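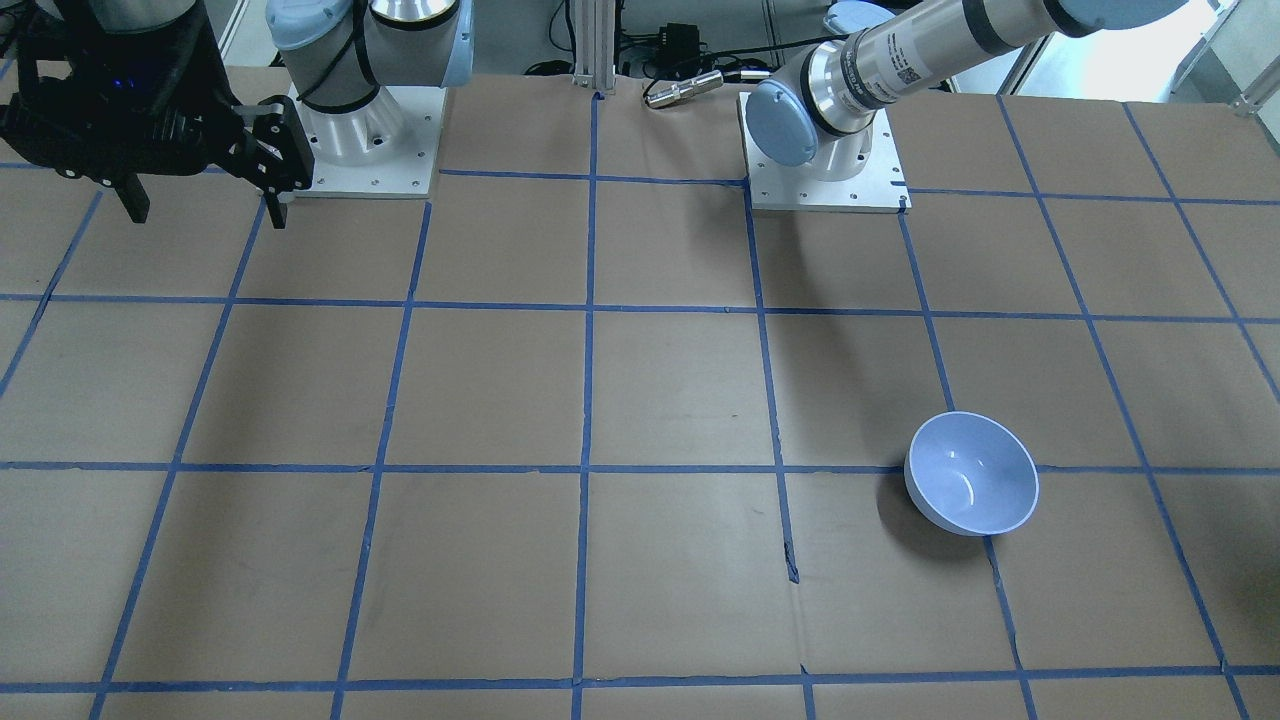 The big table in January, with its brown cardboard and blue tape squares.

I've been promising a post on the cardboard table for ages, and every time I sit down to write it I end up talking about soup. So, no soup today. Today is cardboard and tape, and I'm going to take my time over it, so get yourself a cup of something.

I came to this by way of my aunt in Billville, who covered her dining table with flattened boxes every winter when the sewing came out. She didn't care for tablecloths on a working table. They slide, they bunch up, and a pin dropped on one is a pin you find later with your elbow. Cardboard stays put if you cut it generously, and you can write on it! Half my childhood phone messages were on that table, and I think a few of them are still waiting for an answer.

The squares were my own addition. I had inherited a jar of buttons (1,471 of them, I did count, it was a long weekend and it rained) and I needed somewhere to lay them out by color without the piles creeping into each other. I tried saucers first. Then I tried muffin tins, which are fine until you want to bake. In the end I ran strips of blue masking tape up and down the cardboard and then across, and there it was, a place for everything, all of it flat and all of it in view at once.

A few things I've learned since, in no special order. Use the blue tape if you can get it. I like it against the brown, you can see the lines from across the room, and it's kinder than the cream kind when you want to pull it up and start over. Lay all your long strips before you do any of the crossing ones. I didn't, my first time, and I had 62 little scraps of tape stuck to my sweater by lunch. Press each strip down from the middle outward with the side of your thumb. And please don't fuss if a line wanders a bit. Mine always do, and the buttons have never complained.

For size, my squares at home are 8 inches, which suits me for buttons, seed packets, and the contents of the junk drawer. Amerley Mensah wrote to me after my last post to say she makes hers much smaller for beads and does the whole thing on one side of an appliance box, so that she can slide it under the bed when company comes. I wish I'd thought of that before I taped mine to the table legs.

Cardboard does get tired, of course. The corners go first, and then the spot where you lean. I change mine over every 3 months or so, sooner if there's been glue. There's something very cheerful about a fresh sheet going down, that warm papery smell and the first line of tape pulling off the roll with that awful screech that sends the cat upstairs.

Next on my list is the drawer of odd keys, hinges and picture hooks that came with us from the old house. I've been putting it off since summer. If any of you have a good way of sorting keys when you've no idea what a single one of them opens, leave me a comment, I'd love to hear it. I'll put the kettle on and clear a row for them.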